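Trelarness Challenge

The Trelarness Challenge is a student robotics competition in manipulation, run each school year by the Zadbridge technical colleges. Teams write control software for a two-finger gripper and are scored on how it handles a set of small objects. Qualifying rounds are held entirely in simulation. The final is held on hardware at Belmonte Hall in Zadbridge. The competition grew out of a second-year course in robot programming taught by Trinidad Yap, and the rules still follow the layout of the original course handout.

Format

Teams have between three and five members, all enrolled in a full-time program. Each team registers in October and receives a copy of the simulator, called Cinow, along with a fixed model of the arm, the gripper and the wrist camera. Teams may change the controller, the vision code and the grasp planner. They may not change the robot model, the contact settings or the camera mount.

There are 2 divisions. The open division allows any method, including learned policies. The restricted division requires a written controller with no trained parts, and its source code must be submitted before the round begins.

Simulated rounds

Each round consists of 100 trials. Object position, ball color, ground surface and light direction are set by a seed that teams do not see in advance. A trial ends when the object is placed in the target zone, when it leaves the work area, or when the time limit runs out. The wrist camera view is saved during every trial and is used by the judges when a result is disputed.
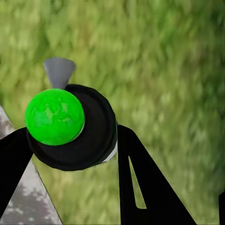
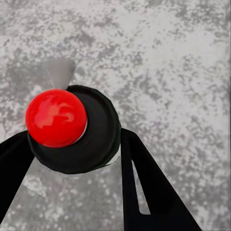

Wrist camera views from Cinow, over grass with a green ball (first) and over a speckled gray surface with a red ball (second).

Ground surfaces were added to the rules after early entries were found to depend on a plain background. Entries that separated the object from the ground by color alone scored well on the original gray floor and poorly on anything else. The current surface set includes lawn, stone and several patterned floors, and textures are swapped between rounds. Camera blur is left on in all rounds.

Scoring

A completed trial earns full points. Partial points are given for a stable grasp held for the required interval, even if the object is later dropped. Points are removed for finger contact with the ground above the force limit and for any command outside the joint range. Ties are settled by mean trial time, and then by total path length of the wrist.

The pass mark for the final is 57 completed trials in the last simulated round. It was set from the results of the first season and has not been revised. In seasons when fewer than four teams reach it, the highest-scoring remaining teams are invited to fill the places.

Hardware final

Finalists are given one day of setup time at Belmonte Hall. The controller must be the version submitted after the last simulated round, except for a short file of calibration values that may be edited on site. Most teams lose points in the move to hardware. Common causes listed in the judges' reports are camera delay, finger pad wear and errors in the hand-eye calibration.

Use in teaching

The simulated rounds are used as graded work in the Zadbridge robot programming course. Students taking the course submit to the same scoring server as the competition teams but are listed separately. The course grade is based on a written report and a log review, with the trial score counting for a smaller share. Reports must include at least one failed grasp, traced from the camera view through to the joint commands.

See also

Robot end effector
Grasp planning
Visual servoing
Sim-to-real transfer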